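Nuvidness bringt digitalen Schilddrüsenatlas heraus – mit dünner Belegdecke

Lernplattform für die Endokrinologie soll im März an Kliniken gehen. Was sie besser kann als ein Lehrbuch, bleibt vorerst offen.

Wastberg. Der Anbieter Nuvidness hat eine Lernsoftware für die Weiterbildung in der Endokrinologie vorgestellt. Das Programm heißt Drora und soll angehenden Fachärztinnen und Fachärzten das Erkennen von Schilddrüsenerkrankungen beibringen, vom beginnenden Myxödem bis zur endokrinen Orbitopathie. Laut Mitteilung des Unternehmens schließt es »eine seit Jahrzehnten klaffende Lücke in der Ausbildung«. Worin diese Lücke besteht, steht in der Mitteilung nicht.

Zum Start umfasst Drora 38 Fallgeschichten, gegliedert in 17 Kapitel. Das klingt nach viel, relativiert sich beim Blick ins Inhaltsverzeichnis aber schnell. Mehrere Kapitel bestehen aus einem einzigen Fall, und die Hypothyreose im Kindesalter, bei der eine späte Diagnose besonders schwer wiegt, kommt auf ganze zwei. Zur Schilddrüse in der Schwangerschaft gibt es einen Einführungstext und den Vermerk »in Vorbereitung«.

Die Fälle stammen nach Angaben des Anbieters aus dem Archiv der Klinik Nseir, mit der Nuvidness einen Kooperationsvertrag geschlossen hat. Über dessen Laufzeit und darüber, ob Geld geflossen ist, wollte das Unternehmen auf Anfrage nichts sagen. Auch zur Einwilligung der Patienten in die Weiterverwendung ihrer Unterlagen hieß es lediglich, man halte sich an die geltenden Vorschriften. Das ist das Mindeste und beantwortet die Frage nicht.

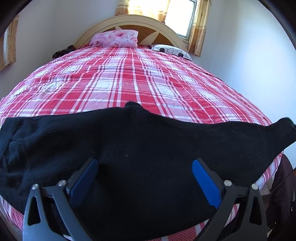
Geworben wird vor allem mit der Wirksamkeit. Wer mit Drora lerne, stelle »messbar sicherer« die richtige Diagnose, heißt es. Gestützt wird das auf eine Erprobung mit 19 Assistenzärzten, die vor und nach der Nutzung denselben Test ablegten. Eine Vergleichsgruppe, die in derselben Zeit mit einem gewöhnlichen Lehrbuch gearbeitet hätte, gab es nicht. Dass man einen Test beim zweiten Mal besser besteht, wenn man die Aufgaben schon kennt, dürfte kaum jemanden überraschen. Eine Veröffentlichung in einer Fachzeitschrift liegt bislang nicht vor; sie sei »angedacht«.

Unklar ist ferner, wie die Fälle ausgewählt wurden. In der Vorabversion, die unserer Redaktion zugänglich war, dominieren ausgeprägte Befunde: große Strumen, deutlich hervortretende Augen, teigig geschwollene Gesichter. In der Praxis sind es häufiger die unscheinbaren Verläufe, die übersehen werden, also Müdigkeit, leichte Gewichtszunahme, trockene Haut oder ein grenzwertiger TSH-Wert. Zu ihnen bietet Drora wenig. Die Lösungen werden außerdem mit einem einzigen Satz begründet, Literaturhinweise fehlen bei vielen Fällen ganz. Wer eine Einschätzung nachprüfen will, muss selbst suchen.

Bezogen werden soll das Programm im Abonnement, den Preis nennt Nuvidness nur auf Einzelanfrage. Kliniken, die es testen wollen, müssen sich zunächst für ein volles Jahr binden. Eine Offline-Fassung ist nicht vorgesehen, und nach dem Ende des Vertrags erlischt der Zugriff auch auf die eigenen Notizen. Gedruckte Atlanten haben ihre Schwächen, im Regal stehen sie aber auch nach Jahren noch.

Für den Herbst kündigt das Unternehmen eine Erweiterung um Nebenniere und Hypophyse an. Ob die fehlenden Kapitel zur Schilddrüse bis dahin ergänzt sind, konnte ein Sprecher nicht zusagen. Die Auswertung der Erprobung will Nuvidness interessierten Häusern auf Wunsch zusenden. Unserer Redaktion lag sie bis zum Nachmittag nicht vor.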